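Zirnis arm starts on the sorting boards

The kitting desk at Cludton has a new trainee, and it skips the coffee rota. Before it touches real stock, the arm is rehearsing in simulation.
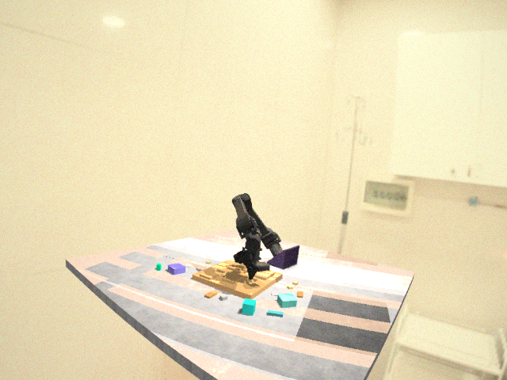

Practice run: the arm over the board, loose pieces around it.

Lizelle Modise, after 20 years of placing small parts by hand, now writes its task notes. She calls this a promotion. Payroll is
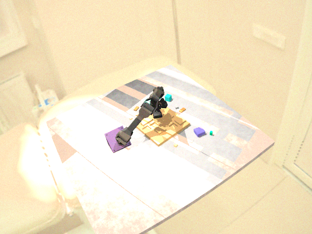

still thinking it over. Two of us will move to inspection in March, with the same hours and better chairs. 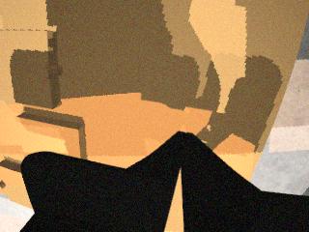 Gripper view, fingertips together.

Complaints to Despina Politis.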